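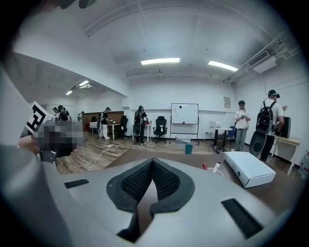

The Skollum Floor Kit is a set of printed rules and tape for rooms where people work with hand-held grippers, sold to teams whose current safety standard is "watch it." Rule 5 covers cables. A white cable snaking across a wood floor is a trip hazard with good manners, and the kit includes tape enough to put it in its place. Rule 7 keeps markers clean and facing out.

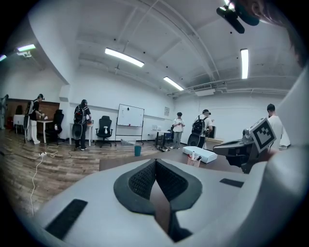 PILTTHORPE, May – Skollum now ships with Awasthi spacing cards, which set 90 inches between tables. Backpacks stick out further than their wearers believe.

Sold by Drunari. Part no. 121. Tape refills sold separately, naturally.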